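Key rack spacing for bulky keyrings

Hyun-seo Tak
I have a seven-hook strip on a white panel in the hall. The plush keyring overlaps the keys next to it, and they come off together. Hook spacing is 70 mm. Move things around, or buy a wider rack? 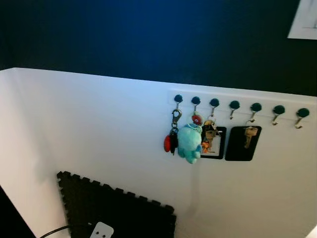
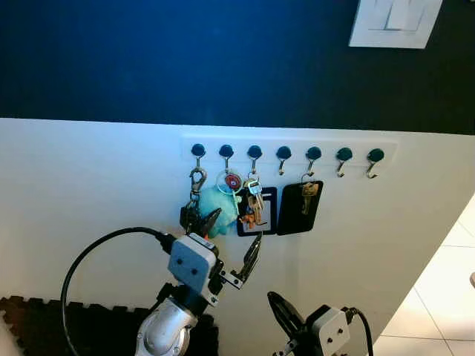 Both: the rack, plush on the second hook

Taha Metwally
Move it. The last two hooks are free – put the plush on the seventh and leave the sixth empty. Spacing of 70 mm suits flat keys only. Check the screws while you are there.

Plotden
Mine is 93 mm and they still tangle. I gave up and use a bowl.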